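Open Day at Wamdale

Petro Harasym had been to 3 open days in his life, and two of them had been for schools. He went to Wamdale on 26 December 2018 because his sister had a spare pass and because the house was full of people asleep in front of the television.

A woman on the front desk gave him a sticker with 482 on it and told him to keep it on his coat. The Kindum hall was at the end of a long corridor. Visitors stood behind a rope and watched the cell on two screens, and if they were tall they could see over the shoulders of the people in front. Petro was not tall. He watched the screens.

He had expected cars, or at least parts of cars. It was plugs. Plugs and chargers and coloured sockets, on a flowered cloth very like the one his mother had kept for Sundays.

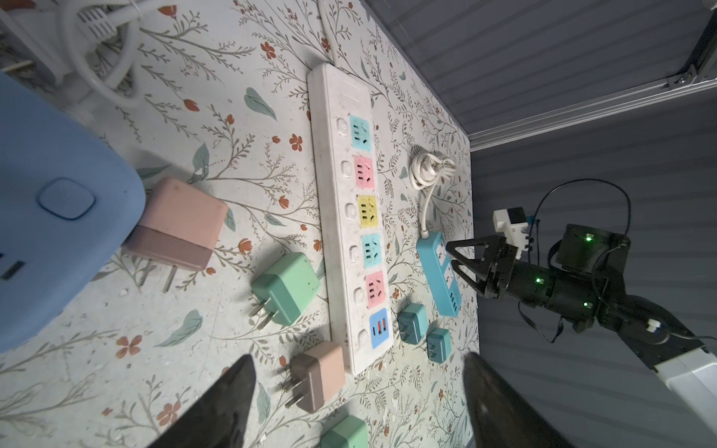 The cell at Wamdale, from the arm's own camera.

"It's my kitchen drawer," said the man beside him.

Petro said it was everybody's kitchen drawer. The man laughed and offered him a mint. He had worked 2 years at Saab, he said, when he was young, and the robots there had been the size of a van and you did not stand near them. These ones you could nearly shake hands with.

A young engineer called Ornumel's name into a microphone, and it took Petro a minute to work out that Ornumel was the program and that she was only telling them it was running. She spoke quickly and looked at the floor. The arms had been learning this job since September, she said. They had handled 3925 plugs in that time, and somebody had kept a list.

The hall went quiet then. The two grippers had come almost tip to tip, one with a plug and the other with a teal power strip held upright. Petro found that he was leaning forward. A small boy had got under the rope and was being pulled back by his hood.
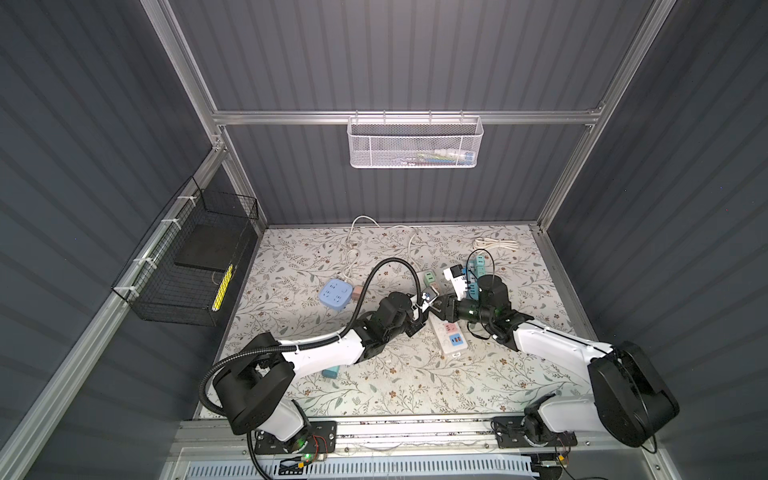 "Do they ever drop one?" the boy asked.

"Most days," said the engineer. "Then we pick it up and they try again."

She looked happier after that. She put the microphone down and talked to the boy about plugs for a good while, and the people at the back began to drift off to the tea urn.

Petro stayed. He thought about his mother's hands, the winter they got bad, and how she would pass him the plug of the lamp without a word and look out of the window while he did it. She would have had something to say about the cloth – she would have wanted it ironed.

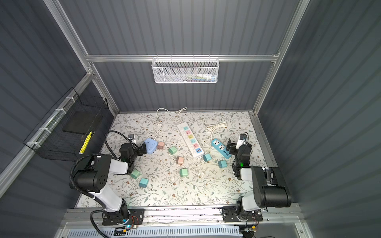

Both arms at the table, with the long white strip between them.

The man with the mints had gone when he looked round. Petro had his tea by himself, peeled the sticker off his coat and put it in his wallet behind the bus ticket. Then he rang his sister and asked whether she still had that lamp.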